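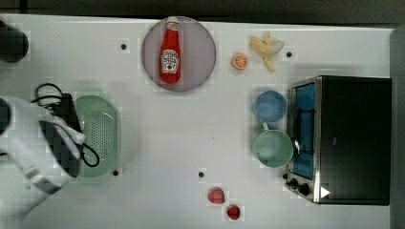
1. Introduction

This report looks at how much food is thrown away in shared student kitchens and which foods make up most of it. I chose the subject after moving into a house with five other people, where the bin filled faster than I expected. The work was done for the Household Economics module and handed in on 23 October 2023.

2. Method

Eleven households took part during September. Each was given a Skomex kitchen scale and a paper diary. Whenever food was thrown out, someone weighed it and wrote down the type, the weight and a reason. Tea bags, bones and peelings were left out, as they would not normally be eaten.

Subbarao Annamalai helped me design the diary page. The first version had 14 reason codes and the trial household ignored most of them, so we cut it to four: out of date, gone off, cooked too much, did not like it. Anything under 5 g was not recorded.

The diaries gave 646 entries. I typed these into a spreadsheet and checked any single item over 300 g against the paper copy. Two turned out to be typing errors.

3. Results

Bread was the most common entry, followed by salad leaves and cooked rice or pasta. By weight the order changed, with cooked rice and pasta first. Fruit came fourth on both lists. Most of it was bananas, which people bought in bunches and stopped eating once the skins went brown.

Sauces were hardly ever thrown away during the month. Several households said they kept bottles for a year or more — the diary could not pick this up.

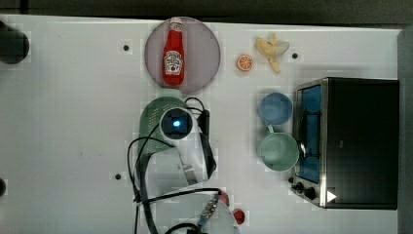

Figure 1. Plate, ketchup, an orange slice and a peeled banana.

"Cooked too much" was the main reason given in houses where people ate separately. In the two houses that shared an evening meal it came last.

4. Problems

One household on Rathnayake Road lost its diary in the second week and started again, so its total is too low. People also forgot to weigh things late at night. I have not tried to correct for either.

5. Discussion

The sample is small and all the houses are within walking distance of campus. Even so, portion size seems to matter more here than date labels. A measuring cup for rice would be a cheap thing to test next. I would also run the diary for a full term, as September includes the first big shop of the year and may not be typical.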